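Kröger Loader

The Kröger Loader is a firmware flashing utility for feature phones and early smartphones built on the Pritau chipset. It was written by Till Brinkmann, then a repair technician in Jiltitz, and is now maintained by Annelore Schmieder. The program runs from a desktop computer and writes a complete system image to the phone over a USB cable.

History

Brinkmann began the project after the phone maker Ferkuvska stopped supplying service software to independent shops. His first release could only read the bootloader version and erase the user partition. Writing support came in version 4, which also added a check of the image signature before any data was sent to the device.
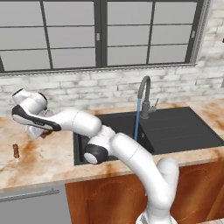

Schmieder took over the code in September and replaced the original driver, which had failed on 64-bit systems. Her releases kept the old command names so that existing batch files would still run.

Operation

The phone must be switched off and connected while the volume-down key is held. The loader then identifies the model and compares it with the header of the image file. If the two match, the flash memory is erased and rewritten in blocks. A full write takes nearly 17 minutes on most models. All contacts, messages and settings stored on the phone are lost, although data on the memory card and SIM is left alone.

Image files use the extension .krg and are limited to 600 MB. Larger images have to be split with a separate tool — the loader itself rejects them.
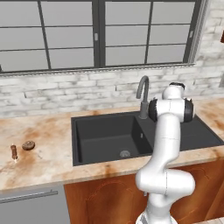

Known problems

Some Ferkuvska handsets stop at 99 percent and do not restart. The image has usually been written in full by then, and removing the battery for a minute before powering on clears the fault. Phones with a damaged boot partition cannot be detected over USB and need a test-point connection on the circuit board.

Region-locked models accept only images from the same region. The loader has no option to bypass this check.

See also

Pritau chipset
Bootloader
Test point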